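Help Forum > Grippers and End Effectors

Hand-held grippers for paper cups: parallel pads or linkage fingers?

Asked Thursday, April 18, 2024

I'm trying to choose between two hand-held grippers for collecting demonstrations with paper cups. The task is simple on paper. Pick up a single ribbed cup, add it to a nested stack, and move the stack to another spot on the table. Later an arm will do the same thing with whichever gripper we settle on.

The first one is a Hostach with two flat parallel pads. The pads are black, and the camera sits behind them looking out between the fingers. The second is a Vuter with linkage fingers driven through a gear. I have had both since February and have done 40 trials with each.

With the Hostach, a nested stack lying on its side is easy. The pads close on both sides and the rims keep the outer cup from caving in. A single cup is harder. If I close on the open end it goes oval, and if I close on the base I can't see the rim in the camera once the cup is upright.

With the Vuter, a single cup lying down is fine if I take it by the base end, but the linkages flex a little when I squeeze and the grip ends up off center. I had 5 bad grasps out of 40 on single cups with the Vuter and 31 with the Hostach, almost all of them crushed or dropped. On stacks it was the other way around, and the Vuter would not close evenly on anything thicker than a few cups.
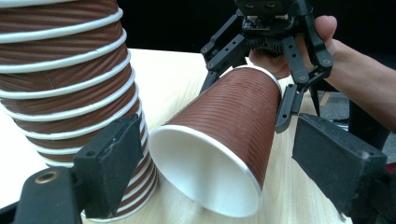
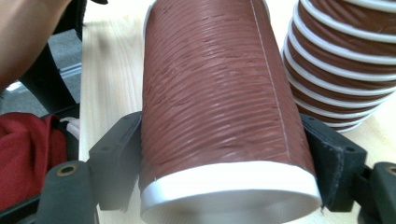 I'm using the same ribbed cups with white rims for everything. The table is light wood and the lighting doesn't change between trials.

What I want to know:

Is there a pad material that would let the Hostach hold a single cup without denting it? The faces on mine are starting to look worn at the edges, so I have to replace something anyway.

Is the flex in the Vuter normal, or do I have a loose one?

If I have to pick one gripper for both parts of the task, which would you go with? I would like to avoid a tool change on the arm.

Controller is a Kabbaj, in position mode. It can do force mode but I have not set that up.

3 answers

Answer 1 (accepted)

I would keep the parallel pads and fix the single cup problem in the controller.

31 bad grasps out of 40 sounds like a closing distance problem more than a pad problem. In position mode the fingers go to the width you gave them no matter what is between them. A stack can take that because there are many layers of paper in it. One cup can't. Set up force mode on the Kabbaj, start at the lowest setting, and raise it until the cup stops slipping. You will probably end up with one value for single cups and a higher one for stacks.

For the demonstrations you are squeezing by hand, so the controller doesn't help you there. What worked for us was a hard stop on the trigger. Ours is a screw and a lock nut. Set it so the pads stop just past contact with the cup and take it off for the stack trials. Log which trials had the stop on – you will want to know later when you look at the widths.

On where to grab: go for the lower third of the cup, near the base but not on it. The bottom disc stiffens the wall there. If you then lose sight of the rim, tilt the camera mount down a few degrees. Do that before you collect anything else, because mixing two camera angles in one set of demonstrations was a mess when we did it.

Pads: soft closed-cell foam, up to 5 mm thick. Thicker than that and it rolls sideways under a heavy stack. Silicone grips better but it sticks to coated paper and can pull the cup over when you let go.

Comment from the asker: Put a stop on the trigger and did another short run with single cups. 3 dents, no drops. I'll do force mode next. Thanks.

Comment: Does the foam leave marks on the cups? Ours left black dust on the rims.

Comment from the answerer: A little at first. Wipe it down with a dry cloth. If it keeps shedding it's the wrong foam.

Answer 2

Some flex in linkage fingers is normal. Every pivot has a bit of play and it adds up by the time you get to the tip. To check yours, close the fingers on something rigid, hold the body still and try to move one tip sideways by hand. If both tips move the same amount it's just how it is built. If one moves more, tighten the pivot bolts on that side and use thread lock. Don't overtighten, or the finger will bind and the motor will run hot.

Also look at the gear. If one finger starts moving before the other, it may be a tooth out, and that would explain the off center grip. You have to take the housing screws out to reset it. Take a photo of how the board sits before you lift it.

I don't think the Vuter is the right choice for stacks in any case. The tips swing in an arc, so the angle of the contact changes with the width. For one thin cup you don't notice. For a full stack the tips meet it at a bad angle and push it away.

Answer 3

We switched to a Gistska for cups and never looked back. Suction, no denting. Doesn't work on the ribbed ones though, only smooth walls, so you would have to change cups.

Comment: The question is about ribbed cups.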